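Drallomura Allotments & Gardens Board
Growing from seed > Sowing in February

Thread: plastic cups instead of pots, yes or no?

priltgate_pete
Right, quick one before work. Have run out of 7cm pots and the garden centre wants silly money for a tray of new ones. Thinking of using plastic drinking cups for the chillies and toms. Anyone done it? Do they get enough root depth? And how do you do the holes without splitting the things. Also is it too early, the windowsill is cold and I've got no heat mat.

marrowmad
Done it for years. Fine. Hot skewer for the holes, window open, don't breathe it in. Four holes round the edge, one in the middle.

Chillies now, toms wait till March. Every year someone on here sows toms in Feb and every year they're begging for advice on 2 foot long string by Easter.

soggybottomplot
Disagree on the cups, sorry. Tall and narrow means the bottom stays sodden and the top dries out. Lost a whole sowing of peppers that way. Proper pots or loo rolls for me.

marrowmad
That's overwatering, not the cup.

soggybottomplot
It's the cup AND overwatering. A shallow pot forgives you. A tall one doesn't.

Kvido Kolář
I am with marrowmad mostly. I go by colour, one colour for each variety, then no labels to fade or fall out. Stops the arguments in my house about which ones are the hot ones.

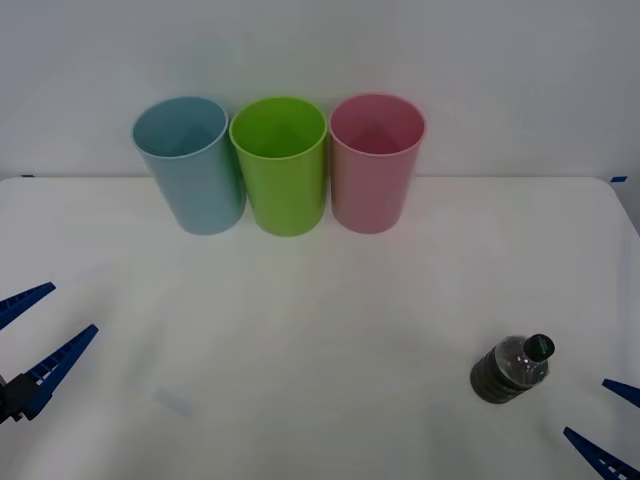 Blue, green and pink, all stood up along the back.

Tall is good for toms, you sow low down and fill up with compost as the stem grows. For lettuce it is a waste of compost, agreed.

priltgate_pete
Oh thats clever, the filling up bit. Hadn't thought of that. What compost are you on Kvido?

Kvido Kolář
Kaczorowski seed mix, sieved, bit of perlite. The bag says no need to sieve. I sieve.

hilda_on_116
Plot 116 here. The perlite is the important bit if you're using anything deep. One part to four. I stopped bothering one year and it set like a brick.

Does nobody worry about light getting to the roots though? I use the see-through ones from parties and get green slime up the inside.

marrowmad
Slime's only algae. Looks horrid, does nothing.

hilda_on_116
Still looks horrid.

soggybottomplot
It also tells you it's too wet in there. Just saying.

marrowmad
Here we go

priltgate_pete
Ok so coloured ones not clear ones, skewer, perlite, chillies now, toms in March. And stand them on a tray? My sill is painted and I'll get murdered if it drips.

Kvido Kolář
Yes tray. Water from underneath, half an hour, then tip out what is left. In the row I leave a bit of room between once the leaves are out, at the start they can be close together, it makes no difference.

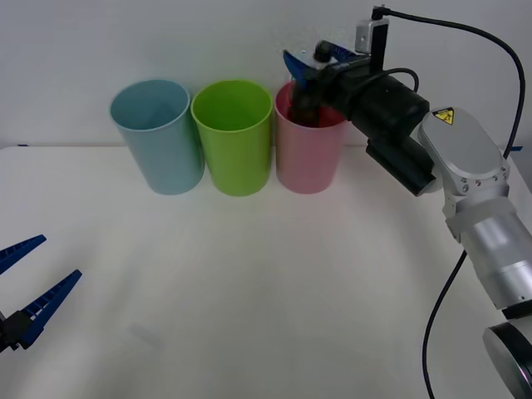
Post last edited by Kvido Kolář in February, 7.42 pm

Edited to add — for holes do it BEFORE you stack them or you melt two together. Ask me how I know. Also rinse them first if they have had squash in, the fungus gnats love sugar.

imar_row_end
Coming in from the other side. Bought proper deep root trainers, Imar ones, expensive, but they open like a book and the roots come out whole. With a cup you have to squeeze and bang it and half the time the stem snaps. Cheap isn't cheap if you lose the plant.

marrowmad
Never snapped one. Water an hour before, fingers either side of the stem, upside down, tap. They slide out because the cup's wider at the top. Same shape as a pot, near enough.

imar_row_end
Well I've snapped plenty. Maybe I've got heavy hands

hilda_on_116
Root trainers are lovely until the hinge goes. Mine went in the second year and now they're held shut with elastic bands.

soggybottomplot
Can we all agree on loo rolls

marrowmad
No. They go mouldy.

hilda_on_116
No, sorry. Fell to bits on me.

priltgate_pete
Ha. Right, have sown 42 chillies, mix of cups and whatever old pots I found behind the shed. Bottom ones on a tray on top of the fridge as it's the only warm place in the house. Clingfilm over. Will report back if anything comes up. Should I take the clingfilm off as soon as I see one or wait for the lot?

Kvido Kolář
Per cup. Each one when it shows. If you leave it on they rot at the neck.

marrowmad
What he said. And get them off the fridge and into light the same day or you'll have the string again.

priltgate_pete
Will do, ta all. Soggy I'll do two in loo rolls just for you.

soggybottomplot
Finally some sense. Do them in the shallow tray mind, and don't drown them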